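Trorgate Workplace Support
Ticket: Large table, first floor, rocks when leaned on
Opened by: Léonie Joly
Assigned to: Florian Texier
Priority: Low (requested: Urgent)
Status: Closed, with reservations

Léonie Joly, 09:12
The big light wooden table on the first floor rocks. Push down on the window corner and the door corner comes up to meet you. It was fine before the carpet fitters moved it and has been a seesaw ever since. I have lost one cup of tea and a fair amount of goodwill. We have tried the traditional folded beer mat. It lasted until lunch.

Florian Texier, 09:40
Thanks Léonie. Before I come up with the toolbox:
Is it the Fladia table or the Royer? They look alike from on top. The Fladia has screw-in feet and the Royer has whatever the Royer has.
Does it rock everywhere, or only where it is now?
Has anyone tightened anything? No blame attached, I just need to know which way they turned it.

Léonie Joly, 09:58
Screw-in feet, so Fladia. I can't say whether it rocks elsewhere because it weighs as much as a small horse. As for tightening, Banero says he "gave it a nip" with pliers. No further detail was offered.

Florian Texier, 10:05
Is Banero a person? I have it down as the name of the lift contractor.

Léonie Joly, 10:07
He is the man from the lift contractor. We call him that. He was waiting for a part.

Florian Texier, 11:30
Visited. Findings so far.
Put a long level on the top. Lengthways it reads true. Across the window end the bubble wanders off to the left and stays there.
Frame bolts checked at all corners. Door side good. Window side, one was finger tight, which I suppose is what a nip in the wrong direction gets you. Done up properly with the Allen key.
Still rocks, though less. Rocks with dignity now.
Feet next. Needs two of us to lift, and my other one is at lunch.

Léonie Joly, 11:34
Can we use it in the meantime?

Florian Texier, 11:36
Yes. Nothing hot, nothing tall, and please don't sit on the end.

Léonie Joly, 13:50
Somebody sat on the end.

Florian Texier, 14:25
Lifted the window end on to blocks and had a look underneath. The near foot is wound nearly all the way in, the far one is out by 3 mm more than it ought to be, and one has lost its felt pad and gained a drawing pin. Pin removed. I have kept it, as it had done more to level that corner than the beer mat did.
Wound both feet right in, then out by equal turns. Lowered. Level says true both ways.
Rocks.

Léonie Joly, 14:31
I did wonder about the floor.

Florian Texier, 14:33
So did I, but I was hoping.

Florian Texier, 15:10
It is the floor. There is a dip by the window where two boards meet under the new carpet. Moved the table 60 cm towards the door as a test and the rocking stopped dead. Moved it back as requested, and off it went again.
Options as I see them:
1. Leave it by the window, wind out the one foot over the dip and lock the nut.
2. Leave it nearer the door, where it behaves, and walk sideways to the printer.
3. Lift the new carpet. I mention this only for completeness. 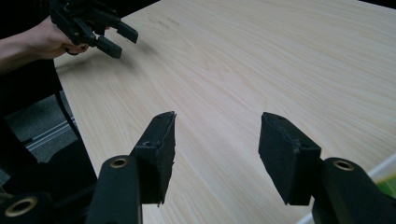 Léonie Joly, 15:22
Option 1 please. I tried walking sideways to the printer and met someone doing the same from the other direction.

Florian Texier, 16:05
Option 1 done. Foot over the dip wound out until the bubble sat in the middle, lock nut done up with a spanner, new felt pad on. Pressed on every corner, then leaned on every corner, then asked the heaviest person available to lean on every corner. No movement I could feel. There is a very faint creak at the window end which I am putting down to age, the table's or mine.
Please let the carpet settle for a few days. If it starts again, it will be the same foot and a half turn outwards should see to it. Clockwise as seen from above makes it worse. Would you pass that on to the lift man.

Léonie Joly, 16:18
Passed on. He says he knows which way a foot goes. Tea has been on the table since ten past and is staying in the cup. You can close this one.

Florian Texier, 16:20
Closing. Reservation noted on the asset sheet: do not move without a level. Spare felt pads are in the top drawer under the franking machine, with the drawing pin.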